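3.2 Cell layout and daily upkeep

The laundry cell at Gercombe was built around one front-loading washer and one two-armed robot. Agata Fabbri set out the floor plan, and Imad Dabbas kept the service log from December until the cell was shut down on 8 August 2020. In that time the cell ran 1,283 loading trials. The log shows that most stops came from the fingers and the cables – very few came from the software.

The starting position was fixed for every trial. The washer door was opened fully, the basket was set down in front of the machine, and both grippers were held low with their fingers pointing up (Figure 3). The operator then checked the cable connectors by hand and started the run.

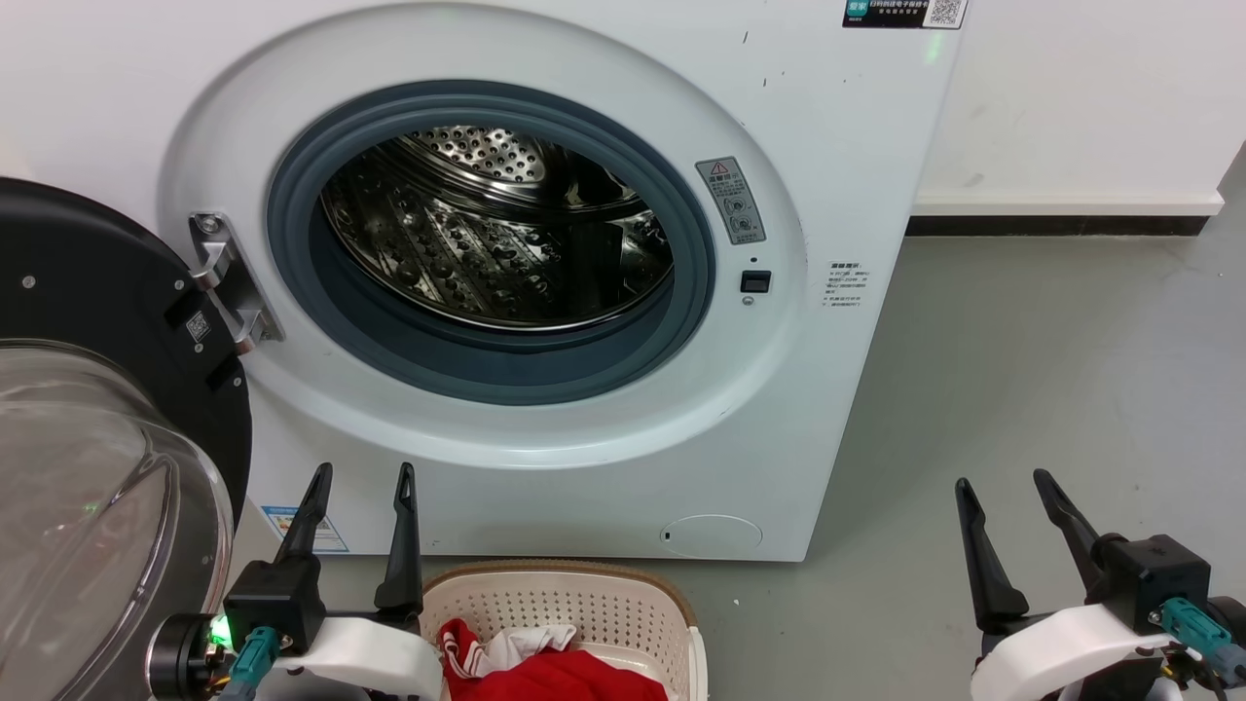 Figure 3. Starting position at the washer, with the clothes in the basket and the drum empty.

How often do the gripper fingers need to be replaced?

In this cell a pair lasted nearly 200 trials before the tips began to slip on thin cloth. We changed both fingers of a gripper together and repeated the grip calibration before the next run.

Lint was the other regular job. It was brushed out of the finger joints at the end of each shift, and the door gasket was wiped at the same time. Cable ties on the forearms were replaced when they had worked loose. Three connectors failed during the study, all on the left arm, and each was swapped for a spare from the Nokberg kit. After any swap the arm was moved through its full reach at low speed – with the washer door open – before trials went on.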